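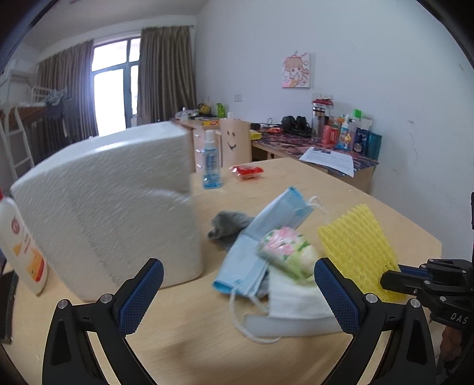 Light blue and white disposable masks with ear loops, and a floral pocket tissue pack, on a wooden table.

Istari Pleated Face Masks, Disposable, Box of 32
Item no. 1010
Sold by Vuorinen Household Supply

Colors: light blue, white, or mixed box (16 of each color)
Price and stock: see the order form at the bottom of the page

General information

The Istari mask is our simple everyday face mask for one use. We have kept it in the shop for several winters and it is still the mask that most customers order again. It has pleats across the front, a soft binding along the edges and two elastic loops for the ears. When you pull the upper and lower edge gently apart, the pleats open and the mask covers the nose, the mouth and the chin.

This is a household mask for ordinary days: the bus, the waiting room, a visit to an older relative, dusty work in the attic. It is not a medical device and it is not a respirator. If your doctor or your employer has asked for a certain class of mask, please choose from the page "Protective masks with class marking" and not from this page.

Specifications

Layers: three, with soft inner layer
Size: adult, one size
Ear loops: flat elastic, white, in both colors
Nose piece: bendable, inside the upper edge
Fragrance: none
Pack: 32 masks in a carton box, in four inner bags with eight masks in each
Storage: dry place, normal room temperature

New inner bags from November

Before, all 32 masks were in one bag inside the box. Many customers wrote to us that the bag was open the whole winter and that the masks at the bottom collected dust. The boxes that we send out from November have four smaller bags. You can put one bag in the car, one at the front door and leave the other two closed. The item number is the same as before. If you receive a box with one large bag, it is from the earlier batch and the masks inside are the same.

How to put on the mask

Wash or clean your hands first. Hold the mask by the loops with the nose piece up and the colored side out. White masks have no colored side, so look at the pleats: on the outside they fold downward. Put the loops behind the ears, press the nose piece along your nose, and pull the lower edge under the chin.

If the loops feel too long, make a small knot in each loop close to the mask. For people with glasses, it helps to set the glasses on top of the upper edge.

After use, take hold of the loops only and put the mask in mixed waste. Do not wash it. The layers lose their form in water and the mask will not sit well again.

Keeping masks at home

A mask without a place is soon at the bottom of a bag together with receipts and paper tissues. We recommend to keep the clean ones in their inner bag until the day you need them. Used masks should not lie in the same heap with clean ones, and after a few hours on the kitchen table it is not easy to say which is which. When you are not sure, throw it away.

For the hallway, the Bodari wall box (with lid, 12 cm deep) fits one inner bag and a few pocket tissue packs. For the handbag we have the Danach flat case, which holds two folded masks.

Often ordered together

Pocket tissues, floral wrap
Danach flat case, gray or green
Bodari wall box, white
Paper towels, bulk pack

Customer comments

"I have a narrow face and with the small knots they fit well. The blue one is a little softer than I expected. I would like to have also a child size." Lempi Manninen

Our answer: Thank you, Lempi. A child size is asked for often. We have received samples, but the loops were too tight and we sent them back. When we have a good one, it will be on its own page.

"Good mask for the price. One loop came off when I pulled hard, the others have been fine."

Our answer: Please write to us when a loop comes off in normal use. We send a new bag and you do not need to return the old one.

Delivery and returns

We pack orders on working days. A single box goes as a letter parcel and is left in the mailbox if it is big enough. Orders of more than 12 boxes are sent to a pickup point or to your door, and you choose this in the last step of the order.

For hygiene reasons we can take back only boxes where the seal is not broken. The last day to order for delivery before the holidays is December 18, 2022. Orders that come later are packed after the holidays.

Questions about this product: Tuulikki Saarela, customer service. Please give the item number 1010 in your message.

Quantity: 1 box / 4 boxes / 12 boxes
Color: light blue / white / mixed
Add to cart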